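Re: [shop-robots] Open day at Vendel, who went?
From: Darnell Kasprzak
Date: Jan 31, 2025

> Did anyone from the list make it to the Vendel open day? I had a sick
> kid and a dead battery, in that order. Mainly want to know if the soft
> fingers are worth the drive to see, and whether Mustell had their
> palletizer running or just parked there with a ribbon on it again.

I went. Sorry about the battery.

The palletizer was running. It ran very well for the first group, then stopped for the second group with a message on the pendant that three grown men photographed. I was in the second group. The Mustell guy rebooted it and talked about uptime while we waited, which took nerve.

Soft fingers: yes, worth the drive, if you're under two hours out. They had the arm doing approaches to things you wouldn't normally let one near, with patterned wallpaper and a big Starry Night reproduction standing in for a wall somebody might care about. The fingers are yellow and rubbery with a grid of pockets molded in, and the wrist camera feed was up on a monitor so you could watch it go in from the gripper's side. I liked that better than the arm itself. From the floor you mostly see the backs of other people's jackets. 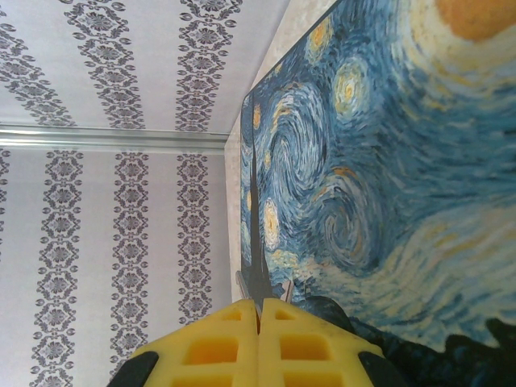
Do you have to register ahead for the next one?
They want a name at the gate by the day before, and the list closes at 16 per tour.

The next one is in August. Ferreira is supposed to bring the bin picker they didn't bring this time, or the time before.

Other odds and ends. Clernell gave a talk on cell guarding that was better than it had any right to be, and I got 6 pages of notes out of it, which I'll type up if anyone asks twice. I tried to get a price on a finger set and was told it depends. I asked what it depends on and was handed a brochure. The fellow next to me had heard $200 a pair from somebody in the parking lot, so treat that with the respect it deserves.

Lunch was wraps. Parking is behind the building, past the sign that says no parking.

If you want the brochure I took 2, and can mail the spare.

Darnell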